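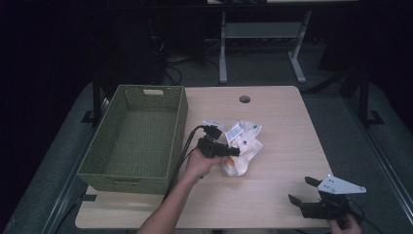

House rules for hand-held gripper recording – what do you use?

Posted by tannerbay

We're writing a one-page standard for our basket task at Truvetti and I'd love to see what other groups do. So far it says both grippers in hand before recording starts, cables routed off the near side of the table, and a fixed start position for the basket. We have 1281 episodes and the early ones are all over the place! What would you add?

Ziad Sfeir
May 27, 2022

Great project, and please do write it down! My biggest addition is a finger check at the start of every session. Open the jaws over bare table, look at the view from each gripper camera, and compare it with a saved reference view. If a finger sits differently, stop and check the screws.
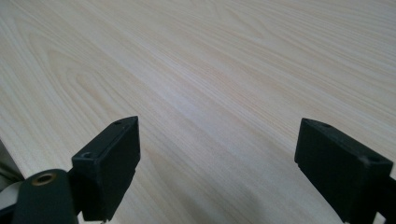

Gripper fingers open over the bare tabletop.

Second, write down what ends an episode. Ours ends when the item is released and the jaws are clear of the basket rim – then hold still for 2 seconds. We put that in the Addo sheet in April and labeling got so much easier.

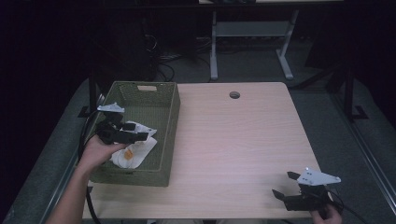
I'd also fix the order of items per session and change operators after 18 episodes. Tired hands get sloppy, and you can see it in the data. Log every drop too, and keep those episodes in their own folder.

Should a failed grasp be deleted?
Keep it, mark it as failed, and let whoever trains on the data decide.
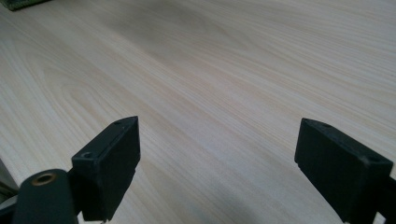
Does each operator need a separate reference view?
One per gripper is enough, as long as you save a new one after any change to the fingers or camera mount.

ganum_fan

what Ziad said. also tape marks for the basket corners, cheap and works great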